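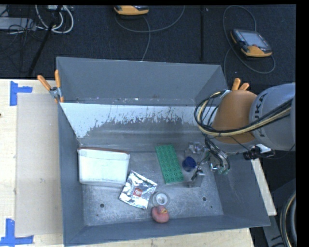
4.2 Loading and Checking the Sorting Bin

Home | Contents | Parts | Set-up | Care | Index

This section applies to the Gratus open-top metal bin, order number 362, used on a tabletop. Complete section 4.1 before placing any items.

1. Set the bin on a flat, level tabletop with the open side up. Leave 2 inches clear on every side.

2. Check the floor of the bin. Light scratches and a mottled finish do not affect use. Remove grit with a dry cloth.

NOTE: Leave the holes in the bin floor open. Do not tape over them.

3. Place the largest item first. In a mixed load this is normally the rectangular container. Set it in a far corner, with its long side or its short side near the wall.

4. Add flat and crinkled items, such as foil packets, next to the container. A packet may lie at an angle. Do not fold it to make it fit.

5. Lay rolls flat on the floor of the bin. A roll stood on its rim can travel when the bin is moved.

6. Place the rubber duck and other soft items near a wall. Contact with a neighboring item is acceptable.

7. Place building-brick plates with the studs facing up. Studs turned down will catch on scratches in the metal and make the plate hard to slide.

8. Put cups and caps in last, on the side away from the large container.

CAUTION: Keep the load to a single layer. Stacked items can slide off one another and damage thin packets.

CAUTION: Inside edges may be sharp on worn bins. Wear gloves when wiping along the lower panels.

9. Compare the contents with the load sheet (form 11). Mark each item as present, missing or substituted — do not leave a line blank.

Cleaning

Wipe the walls and floor after every 100 loads, or sooner if residue is present. Use a damp cloth and mild soap. Do not use steel wool. Pale specks and scuffs low on the walls are normal wear and need no treatment.

Section revised January 2026, J. Singhal. Continue to 4.3, Emptying the Bin.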